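Robots take over night packing at Cavico

The parts supplier Cavico has started to use robots from Driton at its Stojanovska site, and 201 employees have received new duties. The company says no jobs were cut. Most of the former packers now prepare the stations and check finished orders, roughly 300 in each shift.

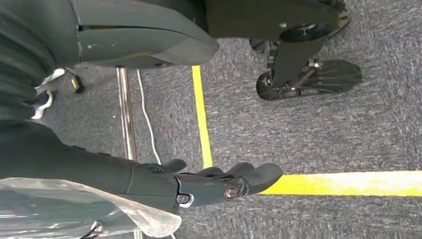
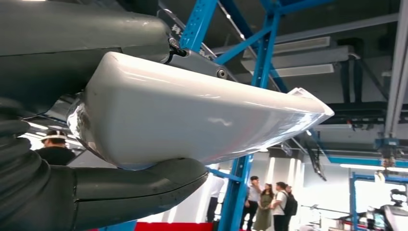 Robotic hands at Cavico's Stojanovska site.

"My back is better, but I must look at a screen much more," said Sanaa Alaoui, who packed by hand until July. Shift leader Sum-yee Lai said that training was too short in the first weeks and that the workers asked for more of it. A second course will be given to 476 people, including the office staff.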